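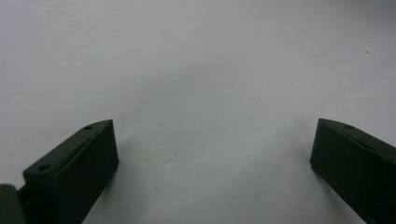

What do you put on a matte white tabletop to keep it clean?

Warm water, a soft cloth and a drop of dish soap. Dry it with a second cloth and leave the spray polish in the cupboard.

PALTGATE, 24 May 2022 - I get asked that one so often that I figured I'd start there, and now on to the news. Starting this month our shop, Ilturside, is selling the Mutiso tabletop, a plain off-white top with a flat, no-shine finish, for people who already own a decent set of legs and want something calm to work on. I'm Kerubo Mwaipopo, I run the place, and I've been looking forward to writing this since February!

A bit of background. Most of our customers come in for repairs (chair rungs, drawer runners, the odd wobbly desk), and while they're waiting they tell me about their tables. The glossy ones bounce the lamp right back at them. The dark ones show every crumb and every sleeve mark. A lot of these folks draw or sew or sort beads or do the bills at the same table where they eat, and what they kept asking for was a big pale surface that just sits there and lets them see what they're doing.

So we made one. Brian Gachanja did the paint tests, and there were plenty of them, with sample boards leaning on every wall of the back room until I couldn't get to the kettle. We threw out anything that read yellow in the evening. The color we settled on leans a little cool in daylight and warms up under a bulb, and shadows land on it softly, which I happen to love. If you want a bright, hard, hospital white, I'd say go look at another shop, with my blessing.

The tops come in 2 sizes, both with edges we ease by hand so they don't dig into your forearms. Four mounting points are marked underneath, and we'll drill to match your own legs if you bring them in. Please bring them in. Measurements over the phone have gone wrong for us more than once, and Nerea Campos, who does our drilling, would like me to say that in capital letters, but I've talked her down.

The first run is 200 tops, all finished here in Paltgate. We're holding 50 of them for schools and community workrooms, and those go out at cost. Emlyn Prosser at the Grarine drawing club has had a test one for a few weeks. "I stopped taping paper over the table," Emlyn told me. "I can find my eraser now. There's a pencil smudge at my end and it mostly comes off with a damp cloth, so I've made my peace with it."

A few things you should know before you order. Hot pans need a trivet. Ballpoint ink will come off if you get to it soon, and permanent marker probably won't. Small scratches can be touched up, and there's a little pot of matching paint in with every top. Scouring pads will make a shiny patch, and after that it's a repaint, so keep them in the sink.

You can see the tops at our shop in Paltgate any time we're open, and you're welcome to bring your own lamp, or a fabric swatch, or whatever you like to work with, and try it out. Kimutai Masanja is looking after school and workroom orders and can also answer press questions or lend a sample board to anyone writing about the range. Ask for Kimutai at the Ilturside front desk.

- Kerubo Mwaipopo, Ilturside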